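Samina Hashmi on soup, portions and knowing when to stop adding things

Samina Hashmi has been making soup for other people for 21 years, first in a canteen kitchen and now at Baloch, the small lunch place she runs on the hill side of Lendstead. It opens at half past eleven and closes when the pots are empty, which in February can be before two. I met her at eight in the morning, when the onions were already on.

She started, she says, with lentils. Her mother made a red lentil soup most weeks, and it was the one dish Hashmi felt sure of when she was asked to fill in for the canteen cook.

"I knew how it should taste, so I could fix it if it went wrong," she says. "With other people's recipes I was just following the paper. If it came out thin I had no idea why."

She still makes it, and the method has changed very little. Onions go in first, in more oil than most people would use, and they stay on a low heat for at least forty minutes. The lentils are rinsed until the water is nearly clear. Cumin and a little turmeric go in before the liquid. Salt goes in at two points, once with the onions and once at the end.

"People rush the onions and then they try to get the flavour back with stock cubes," she says. "You end up with salty soup that still tastes of nothing much. If I had to choose, I'd take slow onions and plain water."

I asked whether she makes her own stock. She does for the chicken soup and for a barley and mushroom one that comes on in the colder months. For lentil, split pea and chickpea she uses water.

"The pulses make their own stock if you leave them alone," she says. "I had a boy working here who kept putting chicken stock in the pea soup. It was very nice, but we'd written on the board that it was vegetarian, so we had to have a talk."

There are never more than four soups on the board. She tried six in her second year and found that two of them were always left over. Leftover soup can be chilled and sold the next day, and some kinds are better for it, but a pot that has been kept hot through a whole service is past its best and she won't put it back on.

Portions took her longer to settle than recipes. When Baloch opened, every soup came in the same size and at the same price. Customers who had the chicken finished it and looked round for more bread, while those who had the split pea left a third behind.

"A thick soup is a meal and a thin soup is a drink with bits in," she says. "You can't serve them the same. I was throwing pea soup away every day and thinking people didn't like it."

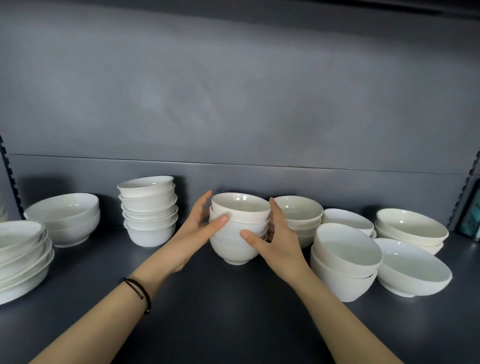 Now the broths are served in a larger helping and the thick soups in a smaller one, with the offer of a top-up. Hardly anyone takes the top-up, but she thinks they like being asked. She also warms everything before she fills it, and says this is the single change she would suggest to people cooking at home. Hot tap water is enough. Pour it in, leave it while you cut the bread, tip it out and dry it.

"Soup loses its heat so fast. You carry it to the table, you sit down, somebody wants the pepper, and it's lukewarm. Then you blame the soup."

She keeps a notebook of what sells, and last year she added it up for the first time. The lentil came out ahead with 1,096 helpings over the winter. Chicken and sweetcorn was second with 918. She had expected it to be the other way round.

"Everybody talks about the chicken. They come up to the counter and say how lovely the chicken was. The lentil people just eat and go back to work."

Her least successful soup was beetroot, which she likes very much herself. She has tried it with dill, with horseradish and with orange, and has given up each time after a few days. She thinks the colour puts people off at lunchtime, particularly if they are wearing a shirt for the office.

We talked for a while about blending. Hashmi is against it for most things, and when she does blend she takes out half the pot, blends that and stirs it back in. The soup gets its body and there is still something to chew. Potato is the exception. She pushes it through a sieve by hand, as a blender turns it to glue.

Cream she adds off the heat, if at all. Lemon goes into nearly everything, right at the end, and she thinks it does more than a second helping of salt would.

"Taste it, add lemon, taste it again," she says. "If it's still flat, then salt. If it's still flat after that, it was the onions, and you'll know next time."

The bread comes from a bakery two streets away and is a day old by choice. Fresh bread falls apart in broth, she says, and customers fill up on it. She cuts it thick and toasts one side only.
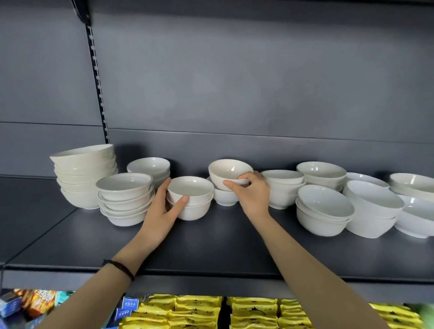

White bowls stacked on a grey shelf.

By half past ten the kitchen was louder and the lentils had gone from orange to a dull yellow. Hashmi stirred from the bottom with a flat-ended spoon, scraped, and turned the heat down again. Most burnt soup, she says, burns in the last half hour, when it has thickened and the cook has gone off to do something else.

I asked what she eats herself when she gets home. She laughed and said toast, usually, or eggs. On her days off she sometimes makes a clear broth with ginger and thin noodles, in a pan that holds enough for two.

"It's so quick compared to here. I make it, I eat it standing up, and there's one pan to wash."

She has been asked to open a second place on the other side of Lendstead and has said no twice. She would have to train somebody to do the onions, and she isn't sure she could leave them to it. For the spring she is working on a pea and mint soup that can be served cold, though she expects most of her regulars will ask for it hot.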